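Steltgate Neighbors Board > House & Home > Bedrooms

Topic: Top sheet or no top sheet? (settle this for us please)

pennyloafer87
Saturday, April 1, 2023

OK so my sister came to stay for the weekend and went to make up the guest bed, and then came and found me in the kitchen to ask where the top sheet was. There isn't one! I quit using them years ago. Duvet, washable cover, done. She looked at me like I'd told her I don't own forks.

Her position is that a bed without a top sheet is unfinished and that guests are too polite to say so. Mine is that I wake up every morning with the thing wound around my ankles and I'm too old for that.

Grey garment by a white plastic container, then the guest room: 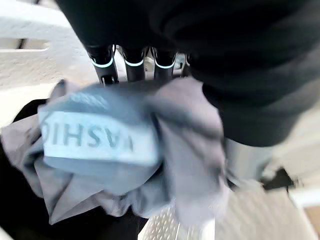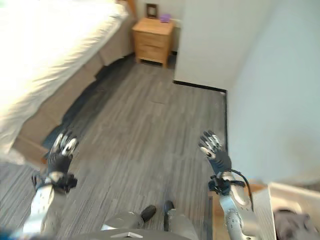

I'm mostly asking about guests, since I'm not changing what I do in my own room. But would you be put out if you stayed somewhere and it was just the duvet?

Kalten_Road_Kate
Yes, I would, sorry. I don't know when that duvet cover was last washed and neither does your guest. A sheet gets washed every single time because it's easy. A cover is a wrestling match, so people put it off. I've been guilty of it myself, that's how I know.

pennyloafer87
Kate I wash it after every guest!! It goes in with the pillowcases. But fair, my sister said almost exactly the same thing.

grumblebee
No top sheet here for 16 years and no complaints. Well, one complaint, from my mother-in-law, but she also complained about the soap.

The trick with the cover is to turn it inside out, reach in and grab the two far corners, then grab the duvet corners through it and flip the whole business over. Takes me a couple of minutes. If you're wrestling with it you're going in from the wrong end.

Kátia Cordeiro
I grew up with sheet plus blanket and no duvet at all, so for me the top sheet is the bed. In August it's the only thing I sleep under. What do you no-sheet people do in a heat wave? Sleep with nothing on you? I can't do it, I need at least a corner of something over my feet.

grumblebee
Empty duvet cover. Take the duvet out and use the cover by itself.

Kátia Cordeiro
So... a sheet. You are using a sheet.

grumblebee
A double sheet. It's different.

Kalten_Road_Kate
It is not different, ha.

mr_pacheco_st
Used to run a little bed and breakfast, so I'll put in my two cents. We tried it both ways. With the top sheet, more than 50 percent of people pulled the tuck out the first night, and you'd go in the next morning and find it in a wad at the bottom. Without it, every so often somebody would ask for one. We ended up leaving a folded flat sheet on the chair and letting people sort it out for themselves. That was the end of the discussion as far as I was concerned, and also the end of me doing hospital corners, which my back was happy about.

pennyloafer87
Oh I like the folded sheet idea a lot. I think I even have a flat one that came in a set and has never been opened.

thimble_and_thread
You all are throwing out perfectly good flat sheets?? I will take every one of them. I've backed three quilts with them and made curtains for the sewing room. Also please, somebody talk about thread count, because my husband paid $87 for a set that feels like a paper towel.

Kalten_Road_Kate
Percale or sateen? If it's percale it's supposed to be crisp. Give it several washes and skip the fabric softener.

thimble_and_thread
No idea, the label just says "luxury." I'll look when I get home.

mr_pacheco_st
Kate's right about the softener, though I'd still take a worn-out flannel over any of them.

Cuna_Lou
Put me down for team top sheet. I had to turn back to page 17 of my old home ec book to check and yes, pattern side DOWN, so it shows when you fold it over the blanket. I've been doing it wrong since I was married.

pennyloafer87
Wait, pattern side down? My sister says up. Hold on, I'm getting her.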